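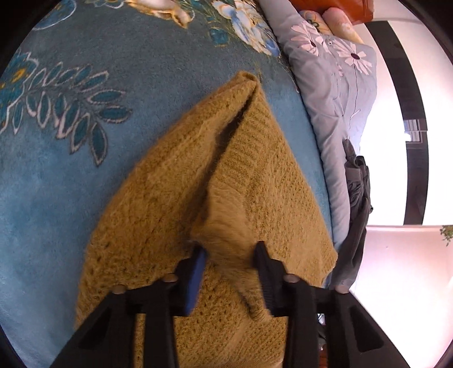 Gyula Fodor wrote after the March round that the old sheet had one line for heaters and one line for everything else in the bedroom, and that he could pass a room on it without ever looking behind the bed. He asked for separate lines for cords, outlets and alarms. The sheet has been changed and his lines are in.

Bedroom and Closet Winter Safety Check
Rerkville shared houses: Allis, Balogh, Ongate
Form 3736
House checked: Balogh, upstairs rooms
Checked by: Shuzhen Kong
Date: 4 December 2019

Mark each line OK, FIX or N/A. Write a comment for every FIX. Do not mark a line OK if you could not get to the item. Leave it blank and say why.

Heat

1. Portable heater stands on the bare floor, level, at least three feet from bedding, curtains and clothing.
FIX. Room 2, heater was on a rug at the foot of the bed. Moved to the floor by the window and curtain tied back. Tenant told.

2. Heater plugged straight into the wall, no power strip or extension cord.
OK in rooms 1 and 2. N/A in 3 and 4, no heaters.

3. Tip-over switch shuts the heater off when the heater is tilted.
OK. Both tested twice.

4. Baseboard heater clear along its whole length.
FIX. Room 4, laundry hamper against the left end. Pulled out. Same comment as last winter, so I put a strip of tape on the floor to show where the hamper has to stop.

5. Electric blankets laid flat when on, no scorch marks, cord not pinched under the mattress.
OK, room 1. N/A elsewhere.

Outlets and cords

6. Cover plates whole and tight.
FIX. Room 3, plate behind the dresser is cracked at the lower screw. New plate needed, ivory. Hardware shelf in the Allis basement had white only.

7. No cord run under a rug, through a doorway or behind a bed leg.
FIX. Room 2, lamp cord under the rug. Rerouted along the wall.

8. Plugs fit snugly and are not warm to the touch after use.
Room 1 OK. Room 4, lower outlet by the door is loose and a plug drops halfway out. Marked FIX. Outlet taped over until the electrician has been.

Alarms and way out

9. Smoke alarm present, tested with the button, heard in the next room with the door closed.
OK in 1, 3 and 4. Room 2 chirped. New battery put in, tested again, OK.

10. Carbon monoxide alarm in the upstairs hall.
OK. Replace-by date on the back is still good.

11. Window opens fully and can be reached without climbing on furniture.
FIX. Room 3, sash sticks. It opens with two hands but a child or an older guest would not manage it. Needs planing, or the paint line cut.

12. Door swings all the way open.
OK.

Closets

13. Bulb has a cover, nothing stored closer than 12 inches.
FIX. Room 1, hat boxes up against the bulb. Took down the top two. The cover is missing as well.

14. Shelf brackets tight, rod holds.
OK. Room 4 rod bends in the middle with winter coats on it. Not a fail, look again next time.

15. No paint, solvent or spare fuel.
OK.

Still open
Outlet, room 4. First job. Extension 1080 for the electrician.
Cover plate, room 3.
Window, room 3.
Bulb cover, room 1.
Repairs over $300 need a signature before the work is ordered. The outlet should come in under that. Everything open here is to be rechecked within 30 days.

Comments on this sheet

G. Fodor: Line 8 is hard to do if nothing is plugged in. I carry a small lamp and leave it on while I do the closets. Please add that to the instructions.

S. Kong: Added for the next printing. For Ongate, note that the hall alarms are wired together, so tell the tenants before you press the button.

G. Fodor: Will do. Ongate has the ivory plates too. I'll bring one over.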